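Bruvitz two-arm folding kit, eight months on: a review, with one bad fault
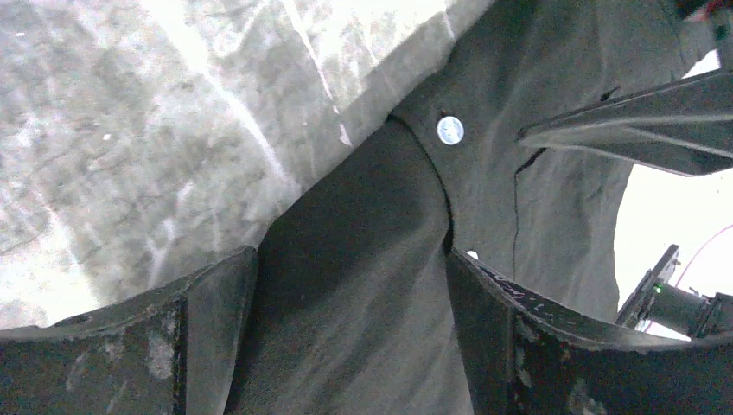 I bought the kit last September for our little alterations and laundry shop, and I've put off writing this because I'm fond of the thing and didn't want to write it in a temper. Most days it folds shirts and light jackets very nicely — slower than Ulises Restrepo, who has been folding for me for years, but it doesn't mind the dull ones.

The trouble is the grip. When a finger closes on plain cloth, all is well. When it closes on or beside a button, the controller can take the hard spot for a full grip and stop squeezing, and then the cloth creeps out as the arm lifts. Worse, it sometimes does the opposite and holds on after the release command while the other arm is already pulling. We had 2 shirts torn at the placket that way, and one afternoon Ulises reached in to free a cuff and had his knuckle pinched when the arm woke up again. He was fine, bless him, with a bruise and a few choice words, but pausing from the screen does not cut power to the fingers and the manual ought to say so on page one. Use the red stop button, every time.

Yeison Sotelo at Andico, who sold it to me, was very patient on the phone. He had me drop the grip force from 200 to 130 in the settings and wipe the fingers down after every 20 garments, and the slipping is much better for it. The late release still happens now and then, and Bruvitz have promised new firmware without giving me a date.

Would I buy it again? For towels and T-shirts, gladly. For anything buttoned I'd wait for the fix.

Three stars out of five. Reviewed 1 May 2024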